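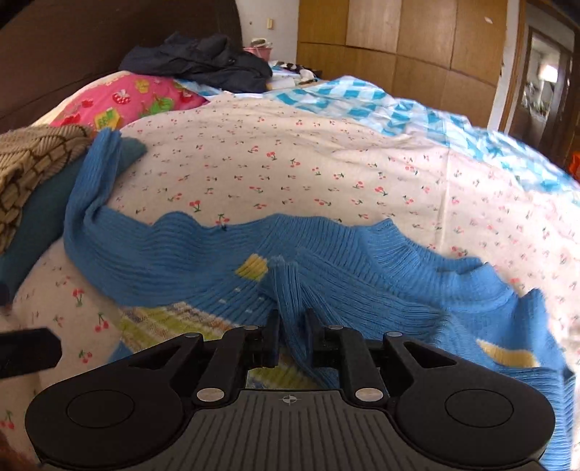

1/ Knitwear night: Wadus vs. Uibo, two hand-held grippers, one bed full of laundry

Laine Vaher
January, 9:40 pm

Okay, so a few of you asked for this after I complained about socks last month. I've had both grippers for a while now and finally sat down to do knits properly. Long thread, get a snack.

2/ The one up top is the Wadus, the wide black one with the ridged gray plate in the middle. It's got a good pinch of the blue ribbed knit there, and the ribs are all bunched up between the fingers. I love this grab! It's also kind of a bad grab, more on that in 5.

3/ Setup, quickly. Same bed, same pile, same person squeezing (me). I do a lift, a short carry and a drop, then mess the pile up again and go. 130 grabs with each gripper on knits only. I write down clean, slipped or "took the sheet with it," and that last one is its own column for a reason.

4/ That cherry sheet, by the way, is my favorite test surface. It's soft, it bunches, and the tiny print makes it super easy to see on video when it starts creeping along with whatever you're picking up. On a plain white sheet I kept missing it and had to go back frame by frame, ugh.

5/ So, ribbed knits. The Wadus closes straight in and hangs on hard, and with ribs that means you get a thick gather in the fingers instead of a single layer. Great for lifting. Terrible if the next thing you want to do is unfold, because now you have to find an edge all over again and it's somewhere inside the bundle.

6/ The Uibo is narrower and has softer fingertips, so it tends to take one layer and leave the rest alone. Really nice for hems and cuffs! But heavier stuff slides out of it, slowly, while you stand there watching. I had 24 slips with it. With the Wadus I had six, and four of those were me being lazy with the squeeze.

7/ "Took the sheet with it": the Wadus loses this one by a mile. If you come in low and flat it will happily eat the bedding too. I got better once I started pushing the fabric up into a little ridge first and pinching the ridge. Somebody in the replies to my last thread told me to do this and I ignored them. Sorry! You were right.

8/ Knitted-in patches (like the yellow ones on the blue knit) are weirdly tricky for both. The stitch feels different from the plain part next to it, so if one finger lands on the patch and the other lands off it, the fold rolls as you close. I aim for plain ribbing now and just live with it.

9/ Weight in the hand. The Uibo is lighter and I can go all evening. With the Wadus my thumb starts complaining well before I'm done with a batch. I did try wrapping the handle in bike tape, which helped for a bit and then got sticky. Open to ideas here, seriously.

10/ Camera stuff for the people who only come for the camera stuff: I switched to the Lavimov mount on both, so the view is comparable. I tilted it down one notch from where I had it for the cup tests. I want the fingertips in view plus plenty of bed behind them, otherwise a big floppy sleeve fills everything and you can't tell where you are.

11/ Lighting: bedroom ceiling light plus whatever comes through from the next room. Dark navy clothes are still a pain, all the folds turn into one blob. Light knits, no trouble. I'm going to try a clip lamp next to the headboard and see if I just get nasty shadows instead.

12/ Total so far, knits and everything else, both grippers: 3754 grabs logged. 353 of those I threw out, mostly because I forgot to start the timer or I reset the pile with my free hand while it was still recording. Yes, I did that a lot. My own fault.

13/ If you only want one for clothes: I'd get the Wadus if you mostly pick up and move things, and the Uibo if you mostly fold. For a mixed pile I reach for the Wadus without thinking, sore thumb and all. If they put the Uibo's fingertips on the Wadus I would never shut up about it.

14/ Next round is quilts and blankets. I already did a couple of practice grabs on the chunky knitted one and the fingers went right through the holes in the pattern, so, hmm. That might need a whole different approach.

15/ The spreadsheet is going up on the Pedthorpe page once I fix the column where I spelled "slipped" three different ways. Questions welcome, especially if you've used either of these on towels.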